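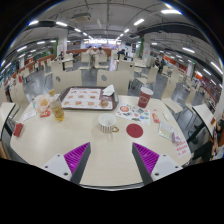

Lunch leftovers on one of the round tables, with the tray, the striped mug and a bun still to be dealt with.

Clearing Tables at Clikden

The Clikden food hall has 22 round tables and seats its biggest crowd at midday. This page is part of the Lullex gallery on everyday rooms, put together in May. Click on a picture for the larger size.

The table

Cream top, beige plastic chairs. The dark brown tray has a paper placemat printed with rows of food pictures, and the napkin was left crumpled at one end.

Drinks

A dark red paper cup, a mug with grey stripes and a gold-coloured handle, and a clear bottle of something yellow. Mugs go back to the counter – paper cups go in the bin by the door.

Small things

Snack packets, a sticker sheet, a red card. Cards and stickers are kept at the Beduter counter for 2 weeks in case someone comes back for them.

More galleries: Bach Street Laundry, Lullex Reading Room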